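5. Erste Anwendung des Vernamell Glättstabs

Vor dem ersten Gebrauch bitte Kapitel 2 lesen. Wer nur wissen will, ob das Gerät feines Haar über Nacht in Form hält: eher nicht. Die Angaben auf der Verpackung halten wir in diesem Punkt für großzügig.

5.1 Haar vorbereiten

1. Haar waschen und vollständig trocknen. »Handtuchtrocken« reicht nicht, auch wenn das in vielen Videos so gezeigt wird.
2. Hitzeschutz sparsam verteilen. Das mitgelieferte Spray von Cisometti ist brauchbar, ein Wundermittel ist es nicht. Jeder andere Hitzeschutz ohne Alkohol tut es auch.
3. Haar durchkämmen und in Partien abteilen, höchstens 2 cm breit.

Hinweis: Das Spray »repariert« keinen Spliss. Kaputte Spitzen muss man schneiden.

5.2 Temperatur einstellen

4. Netzstecker einstecken und die Ein-Taste gedrückt halten, bis die Anzeige leuchtet.
5. Mit der Plustaste die Temperatur wählen. Für die meisten Haartypen genügen 178 °C.
6. 39 Sekunden warten. Der Signalton kommt früher, ist aber nach unserer Erfahrung zu optimistisch.

Vorsicht: Mehr als 200 °C nur bei sehr dickem, unbehandeltem Haar verwenden. Blondiertes Haar nimmt das übel, gleichgültig, was die »Schonautomatik« verspricht.

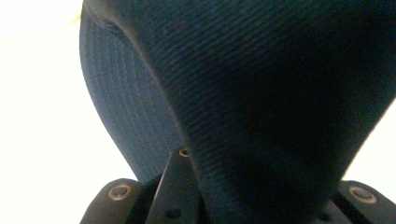

Abb. 5: Dunkelblaue Kappe, Schirm mit parallelen Steppnähten

5.3 Glätten

7. Partie nahe am Ansatz einlegen, Gerät schließen und ohne Pause zu den Spitzen ziehen.
8. Jede Partie einmal bearbeiten, höchstens zweimal. Wenn es dann nicht glatt ist, war das Haar meist noch feucht.
9. Auskühlen lassen, erst danach kämmen.

Hinweis: Das Glanzöl Siriwardena gehört ins fertige Haar – ein Tropfen, nur in die Längen. Auf den heißen Platten hat es nichts zu suchen.

5.4 Nach dem Gebrauch

10. Gerät ausschalten und Stecker ziehen. Verlassen Sie sich nicht auf die Abschaltautomatik.
11. Auf der Matte von Clurkness ablegen und ganz abkühlen lassen.
12. Platten mit einem feuchten Tuch abwischen. Scheuermittel zerkratzen die Beschichtung.

Stand: 28.6.26. Die Tabelle der Haartypen in Kapitel 6 wird im September überarbeitet; bis dahin im Zweifel die niedrigere Stufe wählen.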